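Home | Projects | Reports | Contact

Changing the Keyboard Language on a Shared Tablet
Student project report, Clanville
Paora Pirihi
September 22, 2020

For this project I wrote a setup guide for the Ellerex tablets in our study room. Most people who borrow one want a second typing language and can't find where to add it.

Open Settings and touch Language and Input. Touch the line that says Ellerex Keyboard, then Input Languages. A list appears. Put a check mark by each language you want – the tablet allows up to four. If the language has an arrow next to it, touch the arrow first and wait for the download.

To switch while typing, slide a finger across the Space key. The name of the new language shows on the key. Word suggestions follow the language you are in, and each one keeps its own list of learned words. The list holds roughly 3000 entries before old ones drop off.

I tested the guide with nine students in February. Seven finished without help. The other two stopped at the download step – the arrow is small and pale gray. I moved that step onto its own line and made the wording shorter.

Clearing learned words is a separate job. Touch Reset, then Personal Data, and confirm. Languages you added stay in place.

Comments

Bunel: Slide doesn't work on mine unless two languages are checked.
Mughal: Same. Could you add that to the second step?

Related
Setting Up Voice Typing
Moving the Keyboard to One Side
Turning Off Key Sounds 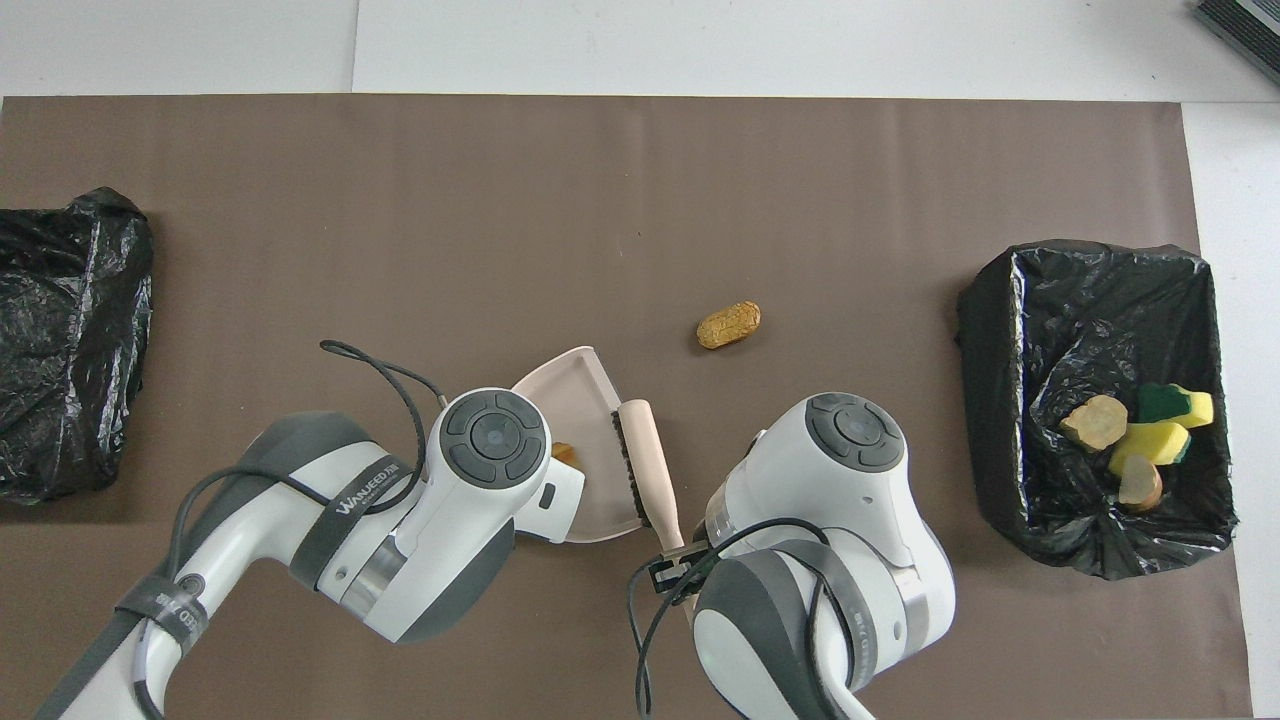
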